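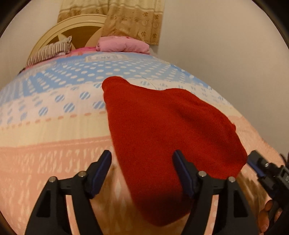 클롤터, 보관이사용 입출고 관리 체계 '페스티아' 7월 전 지점 적용

홈 | 회사소개 | 서비스 | 보도자료 | 지점안내 | 고객지원

인쇄하기 | 이메일로 보내기

2023년 4월 25일

가정이사 및 보관이사 전문업체 클롤터(Clolter)는 보관이사 물품의 입고, 적치, 출고 이력을 용기 단위로 기록하는 관리 체계 '페스티아(Pestia)'를 7월부터 전 지점에 적용한다고 밝혔다. 페스티아는 라오(Rao) 보관센터에서 시범 운영을 마쳤으며, 시범 기간 중 처리된 보관 계약은 총 1157건이다.

보관이사는 기존 주택의 퇴거일과 신규 주택의 입주일이 일치하지 않을 때 이용하는 서비스로, 일반 포장이사와 달리 상하차가 두 차례씩 이루어지고 그 사이에 보관 기간이 발생한다. 작업 단계가 늘어나는 만큼 물품의 인수인계 시점도 많아지며, 파손이나 분실이 확인되었을 때 어느 단계에서 발생했는지를 특정하기 어렵다는 점이 업계의 과제로 지적되어 왔다. 클롤터는 그동안 계약 건별로 수기 물품목록을 작성해 왔으나, 목록의 작성 기준이 지점마다 달라 출고 시 대조에 시간이 걸렸다.

페스티아는 물품목록의 기본 단위를 계약에서 용기로 변경한 것이 특징이다. 포장 작업자는 상자, 의류 행거, 침구 포대 등 개별 용기에 식별표를 부착하고 휴대 단말기로 방 구분, 품목군, 취급 등급을 입력한다. 입력된 정보는 보관센터의 적치 위치 정보와 연결되며, 고객은 계약번호로 용기별 보관 위치와 최종 이동 일시를 조회할 수 있다. 용기를 개봉하거나 재포장한 경우에는 작업자와 사유가 별도 항목으로 남는다.

취급 등급은 일반, 주의, 분리보관으로 나뉜다. 일반 등급은 서적, 주방 집기, 생활 잡화 등 적층이 가능한 품목에 적용된다. 주의 등급은 유리, 도자기, 소형 가전에 적용되며 적치대 하단 배치와 상부 적층 제한을 조건으로 한다. 분리보관 등급은 모직 의류, 침구, 가죽 제품과 같이 습도에 민감한 품목이 대상이며, 해당 용기는 제습 설비가 있는 구역으로 자동 배정된다.

분리보관 구역의 상대습도 관리 상한은 50퍼센트로 설정하였다. 상한을 초과한 상태가 30분 이상 지속되면 센터 당직자와 담당 지점에 알림이 전송되고, 조치 내용이 해당 구역의 모든 용기 이력에 일괄 기록된다. 습도 측정값은 보관 기간 종료 후 고객에게 제공하는 보관 결과서에 포함된다.

세이야 락소넨(Seija Laaksonen) 클롤터 물류운영 책임자는 "출고 현장에서 가장 많은 시간이 소요되던 작업은 운반이 아니라 목록 대조였다"며 "용기 단위로 이력을 남기면 대조 절차를 상차 작업과 병행할 수 있다"고 설명했다.
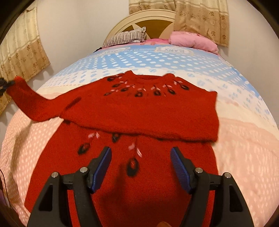

클롤터 보관이사사업부

시범 운영이 진행된 라오 보관센터는 용기 약 3000개를 동시에 적치할 수 있는 시설이다. 사업부는 센터 내 통로 배치를 변경하여 출고 예정일이 가까운 계약의 용기를 출하장 인접 구역으로 미리 이동시키는 방식을 적용하였다. 사전 이동 역시 페스티아에 기록되며, 고객이 조회 화면에서 '출고 준비' 상태를 확인하면 입주 당일의 도착 시간대를 지정할 수 있다. 입주일이 변경된 경우에는 해당 용기가 원래 구역으로 재배정된다.

단말기와 식별표 인쇄 장비는 물류기기 공급업체 알티에르(Altier)가 납품한다. 양사는 공급 계약에 장비 유지보수와 예비 단말기 비치 조건을 포함하였다. 통신이 불안정한 지하 주차장이나 승강기 내부에서 작업하는 경우에도 입력이 가능하도록 단말기에는 임시 저장 기능이 적용되었으며, 통신이 복구되면 저장된 내용이 입력 시각 순으로 전송된다.

카르티케얀 탐피(Karthikeyan Thampi) 알티에르 기술지원 담당은 "식별표는 보관 중 접착면이 들뜨지 않도록 종이 상자용과 직물 포대용을 구분하여 공급한다"고 말했다. 직물 포대용 식별표는 접착식 대신 고리 체결식으로 제작된다.

요금 체계도 일부 변경된다. 기존에는 차량 적재량을 기준으로 보관료를 산정하였으나, 7월 이후 체결되는 계약부터는 용기의 종류와 수량을 기준으로 산정한다. 가구와 대형 가전은 용기에 수납되지 않으므로 종전과 같이 부피 기준을 유지한다. 분리보관 등급에는 별도 요율이 적용되며, 견적서에는 일반 보관료와 구분하여 표기한다. 보관 기간 중 일부 용기만 먼저 출고하는 부분 출고의 경우, 잔여 용기에 대한 보관료는 출고 다음 날부터 다시 계산된다.

적용일 이전에 체결된 계약은 기존 조건에 따라 처리된다. 다만 보관 기간이 적용일 이후까지 이어지는 계약은 고객의 신청을 받아 페스티아로 전환할 수 있다. 전환 시 보관센터에서 용기를 재분류하고 식별표를 부착하며, 이 과정에서 용기를 개봉하지는 않는다. 전환 신청은 계약 지점 또는 고객지원 창구에서 접수한다.

클롤터는 적용에 앞서 각 지점의 포장 작업자와 운송 담당자를 대상으로 교육을 실시한다. 교육 내용은 등급 판정 기준, 식별표 부착 위치, 단말기 입력 절차, 파손 발견 시 기록 방법으로 구성된다. 교육을 이수하지 않은 작업자는 보관이사 작업에 배정되지 않는다. 협력업체 소속 작업자에게도 동일한 기준이 적용된다.

현금, 귀금속, 유가증권, 인화성 물질, 식품 및 생물은 종전과 같이 보관 대상에서 제외된다. 제외 품목이 포장 과정에서 확인되면 작업자는 고객에게 즉시 인계하고 인계 확인란에 서명을 받는다.

관련 문의
서비스 및 요금: 클롤터 보관이사사업부 타니아 위라쿤(Tania Weerakoon)
언론 문의: 클롤터 홍보팀 위안 수펀(Shu-fen Yuen)

인쇄하기 | 이메일로 보내기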